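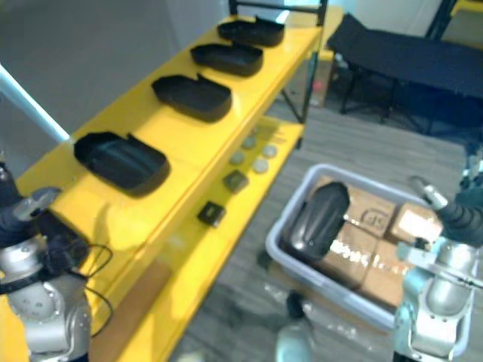 Top shelf with the trays, small parts on the shelf below, boxes in the grey bin

Treseo Community Help > Workshop and Storage > Shelving

Trays, discs and little square bits: best way to lay out one packing shelf?

Posted by Hajar Farouk
July 30, 2026

I look after a small packing corner at the Dreninau unit and I'd like some advice on how to lay out a yellow metal shelving unit. I've had it since March. It works, but it takes longer to pack from than it should and I keep moving things about without getting anywhere.

The top shelf holds black plastic trays in a row with gaps between them. They are open, with rounded corners and a raised rim. The lower shelf has the small parts on it, which are flat round grey discs and small dark square pieces. The cardboard boxes go side by side in a light grey plastic bin on the floor next to the shelving.

What goes in each box is a tray, a disc and a square piece, then the leaflet, then it's closed. The leaflets live on a separate table behind me.

Problems so far:

The trays slide. The shelf is painted and smooth, and if you catch one with your sleeve it goes into the next one.

The small parts wander. I put the discs in one place and the squares in another and by the afternoon they are mixed up, and somebody has packed a box with no disc in it. We had a parcel come back over this.

Bending. The bin is on the floor, so whoever is packing bends down for every box. The shallow sides do help, you can reach straight in.

I can't drill the shelving as it belongs to the landlord. I can stick things to it provided they come off again. The shelf is 47 cm deep, and I can spend up to £30. I would rather not buy another unit.

Should the trays stay on top and the small parts below, or the other way round? And is it worth getting dividers, or do they just get in the way?

Thanks in advance.

Hala Benkirane

Keep the trays on top. I ran a packing bench for a mail order firm for a long time and the general rule was large things where you can see them, small things where your hands already are. Your lower shelf is closer to the bin, so the small parts are on the way from the tray to the box, which is what you want. If you swap them you'll be lifting the small bits over the trays and dropping them in.

For the sliding, get a roll of ribbed rubber matting, the sort sold for tool drawers. Cut it to the depth of the shelf and lay it down without glue. Its own weight and the grip on the paint will hold it. Don't use the foam kind. It looks the same in the shop, but the edges of plastic trays dig into it and after a few weeks it comes up in crumbs, and the crumbs end up in the boxes.

If you don't want to cover the whole shelf, cut strips and run them lengthways, one near the front and one near the back, so that each tray stands across both. It uses much less of the roll. I did mine like this and had enough over for the table.

Your trays have a notch or tab along one edge, by the look of it. Pick a direction and have them all face the same way. I know it sounds fussy. But if the tray has to go into the box a certain way round, you don't want the packer turning it over in their hands each time to find out which way it goes. Mark the front of the shelf with a bit of tape where the notch should be.

On the small parts, I would use dividers, but low ones. Anything higher than a finger's width and people start to knock against it. Strips of wood with double-sided tape underneath are good enough. Leave the front open so things can be slid out with a fingertip. Flat discs are a nuisance to pick up from a smooth surface, and it's much easier to slide one to the edge and catch it.

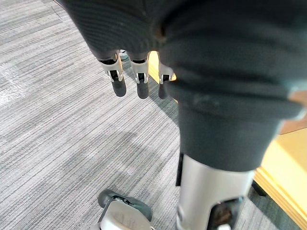
Page 2 of 4

Hala Benkirane (continued)

The missing discs are a separate problem and I don't think dividers alone will cure it. You need to put the parts out in sets. Don't tip a whole bag on to the shelf. Put out the same number of discs, squares, trays and boxes at the start, and when the boxes are all closed the shelf should be clear. If there's a disc left over then a box is short, and you find out while it's still in the room with you and not when the customer writes in.

So if the bin holds four boxes, then four of everything else goes out, and you don't put any more out until the bin has been taken away. It feels slow on the first morning. After that it's quicker than what you're doing now, as you won't be opening boxes again to check them.

Keep the spare stock well away from the shelf, otherwise people top up as they go and you're back where you started. A lidded crate is best. If you must keep it on the shelving, use the very bottom and turn the opening to the back.

As for bending, raise the bin. A low stool or an upturned crate of the same footprint will do it. Check that it doesn't rock. You want the rim of the bin a little lower than your lower shelf, so that things go down into the boxes and your wrist stays straight. If it comes up above the shelf you'll be reaching over the rim and that's worse for the shoulders than bending was for the back.

Move the leaflets as well. If you have to turn round for them you'll forget one sooner or later. A magazine holder on the end of the shelf would be fine, or a clip on the upright.

pinheiro_yard

Just put the small bits in old takeaway tubs. Works for me, cost nothing. Wouldn't bother with the rubber mat, a damp cloth under the trays does the same.

Comment from Hala Benkirane

Please don't put a damp cloth on painted steel and leave it. It will get under the paint at any scratch and you'll have rust marks, and it isn't her shelving. It's not good near cardboard either. Tubs are all right, although flat things stack up at the bottom and you have to dig for them.

Comment from pinheiro_yard

Fair enough about the cloth. Mine is galvanised.

Comment from Hajar Farouk

Thank you both. I've ordered a roll of the ribbed matting. I like the idea of putting the parts out in sets and I'm a bit annoyed I hadn't thought of it. One more thing, which I should have put in the first post. The yellow metal has a raised fold running along it, and small things end up against it or balanced half on it. Do I pack it out level, or leave it? 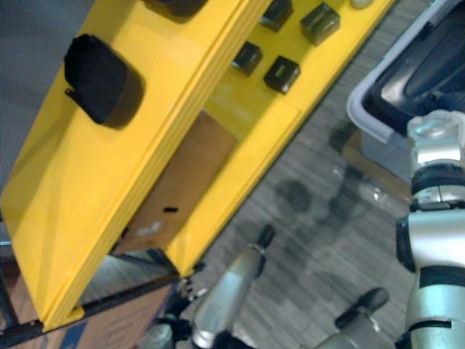

Black square blocks set out in two rows of two beside the fold, cardboard showing below

Teltia47

I'd leave it alone and use it. A raised fold is a divider you haven't had to pay for. I have similar shelving in my garage, same sort of folded sheet metal with a glossy finish, and I spent a weekend packing it out with hardboard and then took it all out again, because dust got underneath and the boards lifted at the corners.

Put the big black pieces on the wide side of the fold and the little square blocks on the narrow side. The blocks look right to me set out as two rows of two. You can tell at a glance if there's a gap, which you can't do with a heap. I would draw round them with a chinagraph pencil, or use thin masking tape to make the squares, so that everybody puts them back in the same places. Chinagraph wipes off paint with a dry cloth. Do a small patch first somewhere it won't show.

Don't use permanent marker. It comes off with spirit but the spirit dulls the gloss, and then the landlord has something to complain about. Parcel tape is just as bad. The glue goes hard in a warm room and you'll be at it with a fingernail.

With the matting, cut it so it stops short of the fold on each side. If you run it over the top it makes a hump, and whatever you stand there will lean.

Some of the squares seem to have a recess or a small mark on them. If that's the side that needs to be seen in the box then lay them out facing the same way too, same as was said about the trays. If it makes no difference, don't waste time on it.

I'd also be careful about what you keep directly beneath. Cardboard under a shelf with an opening in it catches anything that rolls or drops through. I lost a good many screws that way. If the boxes under yours are open at the top, fold the flaps in or lay a sheet of card over them. It's worth having a look inside them now for your missing discs.

One point where I don't agree with the first answer: I wouldn't tape wooden strips to it yet. Try the pencil lines and the fold for a fortnight first. Strips collect dust along the edges and you can't wipe the shelf down in one go. If parts still wander, then add them.

Comment from Hala Benkirane

Agreed about stopping the mat short of the fold. I'd still have the strips for the discs, at least on the open side, but try it the cheap way first by all means.

Comment from Hajar Farouk

I looked in the boxes underneath and found 2 discs and a leaflet. So that's one mystery dealt with. I've laid card across the top for now.

The bin is up on a crate and it's much better for my back, although the crate is slightly wider than the bin and I keep catching my foot on it. I'll look for a narrower one. The leaflets are clipped to the upright.

I'll do the pencil lines once the matting has come and I've cut it. Does anyone know if that ribbed stuff cuts better with scissors or a knife?

Comment from Teltia47

Knife and a steel rule, ribs facing down. Scissors follow the ribs and you end up with a wavy edge.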